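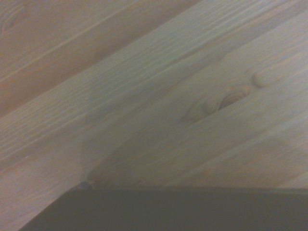
Pale boards with a knot beside a seam. Narkside set, bench top.

Narkside Boards: README

Contents
Narkside Boards is a set of 2151 close views of softwood boards, put together for people who work on grain, knots and joints in plain timber. Chiamaka Aliyu looked after the wood and Kwesi Agyeman wrote the notes. The current release is dated 29/06/2019.

The wood
All the boards came from one delivery and were sold to us as pine. They were planed once and left bare, with no oil or varnish. Boards are laid side by side with the long edges touching. We did not sort them by colour, so a pinkish board can sit next to a greyish one. The bench was taken apart and laid again 21 times over the course of the work, and each laying has its own folder.

Folders
lula: knots near the middle of the view
ton: seams, with few or no knots
roltel: everything else, including shadow
notes: one text file per laying

The ton folder is named after Tôn, the first bench. The accent was dropped because it broke one of our scripts.

Labels
Each view has one line in labels.csv. The columns are laying, folder, knot (yes or no), seam (yes or no) and shade (none, soft, hard). A knot is marked yes even when only part of it shows. Swirls in the grain with no clear core are harder to call. We marked them yes if the lines bend right round a darker spot.

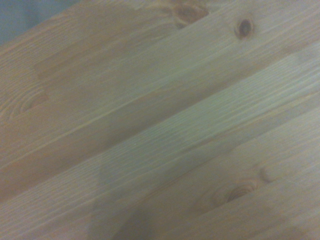

Soft shade is used where the edge of a shadow is blurred and the grain can still be followed through it. Hard shade is used where the edge is crisp. If both turn up in one view, it is marked hard.

Known problems
Colour is not corrected. The same board may look honey-coloured in one view and grey in another, so please don't use the set to judge timber colour.
39 lines in labels.csv have the shade column left blank.
Laying 7 has no notes file.

Changes planned for October
Fill in the blank shade entries. Split roltel into two folders, one for shadow and one for the rest.

Corrections to Kwesi, please, with the laying number and the line from labels.csv.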